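Notebook, bench side, September
Equipment plan for second two-arm table

Started this before lunch, finishing it 4ish. Budget sheet has to go up to Trosolgate before they close the round so I want the reasoning in one place, otherwise we'll have the same argument we had over the first table.

Where we are. One table, two arms, one frame. Everybody wants time on it. Desk tasks in the morning, the sorting stuff after, and whoever comes last gets to re-rig the tabletop from scratch. Re-rigging is eating more hours than the runs. So: second station, same layout, or as near same as we can get it.

Options I've looked at

A) Full match. Same arms, same frame, same butcher-block top. Programs carry over, spares carry over, no new training for anyone. Costs the most up front.

B) Same arms, cheaper frame. Aguiar quoted on a frame kit, cut to length, corner plates included. Quote is good but they want us to drill the top ourselves and I'm not keen. We did that once.

C) Different arms from Tromov. Nicer datasheet, longer reach. Nothing else we own talks to them. Would mean new mounts, new fingers, new everything. Leaving it on the list so it can be seen that I considered it.

Leaning A, with B as fallback if Trosolgate trims us.

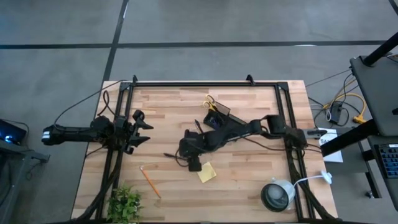
Arnar Riis
Bench lead, manipulation and fixtures

Desk setup on the table today: lamp, plant, pens, pencil, scissors, mesh organizer, sticky note. The small props never make it into the budget and then somebody buys them out of pocket. Putting in a line for props this time, 200, covers two sets of desk things plus breakage. Buy in pairs. If the tables don't match down to the pencils we can't swap runs between them and then what was the point.

Lamp: get the same kind, round shade and curved neck. A different lamp changes the grasp completely. Check the store still carries it before I promise anything.

Cables. Biggest thing I'd change. Both bundles come down the side rails to the near corners, fine, works, but you have to plan for the length. First time we ordered to the exact run and then had nothing left when we moved the bases. For the new one order long and tie back. Also want proper cable chain or at least sleeves on the arm side, loops around the wrist worry me when the forearm comes in low over the objects. Sleeves are cheap. Add them for both tables.

Power. Yellow extension cord on the floor plus the power brick next to it is what I'd like to be done with. Asking for a floor box or a rail under the desk. Facilities has to quote, not me, so it's a placeholder line for now. If it comes back silly then we buy a second cord and live with it. Need to find out if the second table can share that circuit. DON'T assume. Ask before ordering anything with a motor in it.

Floor space. Went round with the tape. The left arm's rear end sticks out past the edge of the table, so it's no good budgeting for the tabletop footprint alone, you need the overhang plus room to walk behind it. Same on the right where the metal piece with the knob projects. Stations back to back won't work, I tried it on paper twice. Side by side with a walkway, and the control desk between them so one person can see both. Means moving the screen cart too. The desk with the caster legs can roll, cart I'm not sure about.

Controller and software seats. Unura licence is per station and we have 2 seats, one of which is on the old laptop that I think still works. Check that before paying for another! Would be stupid to buy a third and find the second one sitting in a drawer.

Spares. Last year's order had none and we lost most of a month waiting on a joint motor. This time:
- finger pairs, 26 total, we go through them on the hard objects
- one complete gripper per table
- one joint motor, the shoulder one, longest lead
- corner plates and bolts, a bag
- sleeves and ties as above

Finger pairs come to 1,194 at the quantity price. Looks high on one line, so note for whoever reads the sheet: it's a full year and the per-pair price drops a lot at that count. I'll put the single price beside it so it doesn't get cut by someone skimming.

Timing. Arms are the slow item, lead time nearly a full quarter and the vendor won't hold price past the quote date. Frame is quick. Tabletop is quick unless they're out of the light wood. Order sequence should be arms, then motor spare, then frame, then everything else. If money lands in two parts the arms have to be in part one, no splitting the pair. One arm on its own is no use to us.

Things I don't know yet
Whether shipping is in the Tromov quote or not (only matters for C)
Whether Trosolgate counts spares as equipment or consumables, different pot
Who signs for the floor box
If Aguiar will drill the top for a fee. Emailed them, no answer as of 3:30

Things I do know and keep getting asked
No we can't put three arms on one table. Rails won't take it and the reach overlaps in the middle allready.
Yes the new table gets the same height. Legs are in the frame line.

To do before it goes up: get the lamp price, find the second Unura seat, chase facilities, redo the totals with sleeves for both tables in there. Then send the sheet round for comments. Short comments please, I've only left a day for them.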